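Informe de avance - actualización del firmware Momis para lectores y reproductores
Periodo: hasta marzo 2021
Para: Rochelle Halliday
De: Noemí Camacho

Rochelle, va el informe un poco a la carrera, Tane me pidió los números esta mañana y prefiero mandarlo incompleto que tarde. Lo que falta lo marco como pendiente.

Estado general

La versión 4 del firmware ya está saliendo por tandas. Primera tanda cerrada, 316 lectores Lendeck. Segunda tanda en curso, más de 1000 equipos, mezcla de lectores y reproductores de tele. La tercera no tiene fecha todavía, depende de Donnelly (ver abajo).

De la primera tanda, 17 equipos se quedaron en la versión vieja. No están rotos, siguen funcionando, pero no aceptan el paquete. Marjan los tiene localizados - todos del mismo lote de fabricación, con la partición de sistema más pequeña. Hay que recortar el paquete o hacerlo en dos pasos. Yo voto por dos pasos. Tane prefiere recortar y quitar los diccionarios que casi no se usan. Sin decidir.

Lectores

Hecho: pantalla de inicio nueva, colecciones anidadas, arreglo del cambio de página en vertical. La sincronización de notas ya no duplica los subrayados cuando se trabaja sin conexión, que era la queja número uno en soporte desde diciembre.

A medias: lectura en voz alta. El motor de Pendex va bien en inglés y regular en español, se come las tildes en las mayúsculas y lee mal los números romanos. Les mandamos los casos, contestaron que lo miran. Sin plazo por escrito. He insistido dos veces.

Sin empezar: modo nocturno automático. Lo movimos al siguiente periodo, ya lo hablamos por teléfono. 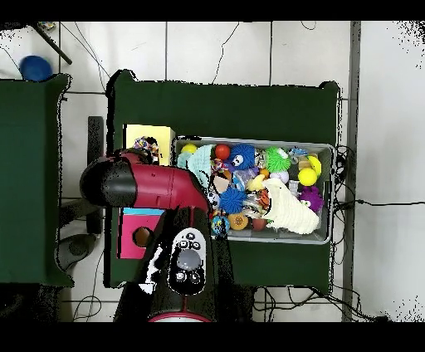
Reproductores

Aquí vamos peor. El menú nuevo carga bien en el modelo grande y en el pequeño tarda demasiado, sobre todo al volver de una aplicación. Ataahua midió el arranque y sacó la mayor parte del retraso en las carátulas, que se piden todas de golpe aunque no se vean. Cambio sencillo sobre el papel. Lo está probando en una rama aparte y de momento pinta bien, pero no lo quiero dar por hecho en este informe.

El control parental está terminado y revisado. Los perfiles infantiles heredan ya los límites de la cuenta principal, y el código se puede cambiar desde el móvil. Falta la traducción de cuatro pantallas.

El mando: la búsqueda por voz sigue fallando si el equipo lleva mucho rato en reposo. No hemos encontrado la causa. Hay dos hipótesis y ninguna me convence.

Donnelly

Siguen sin entregar los certificados para firmar el paquete de la tercera tanda. Sin eso no sale nada, por muy listo que esté lo nuestro. Te agradecería una llamada tuya, a mi me contestan con acuses de recibo automáticos. El contacto es el mismo que en el contrato.

Presupuesto

Gastado el 90 % de la partida de pruebas. El resto de partidas, según lo previsto. Lo de pruebas se explica por los equipos que tuvimos que comprar para reproducir el fallo de la partición, que no estaban en el plan. Pido permiso para pasar a pruebas lo que sobra de viajes - no ha viajado nadie y no parece que vaya a viajar nadie pronto. Si hace falta un formulario, mándamelo y lo relleno.

Personal

Marjan pasa a jornada completa en el proyecto. Ataahua sigue repartida con soporte, y se nota: cada vez que sale una tanda se nos va casi entera a contestar incidencias. Habría que hablarlo antes de la tercera.

Próximos pasos

- Decidir lo del paquete en dos pasos (Tane y yo)
- Cerrar segunda tanda, sin prisa si suben las incidencias
- Carátulas del modelo pequeño, Ataahua
- Respuesta de Pendex sobre la voz en español
- Traduciones pendientes del control parental
- Certificados

La hoja con las incidencias por modelo va aparte, Marjan la está limpiando porque había filas repetidas. Cuando la tenga te la reenvío sin más comentario. El borrador de las notas de versión lo tiene Tane, pídeselo a él si lo necesitas antes.

Noemí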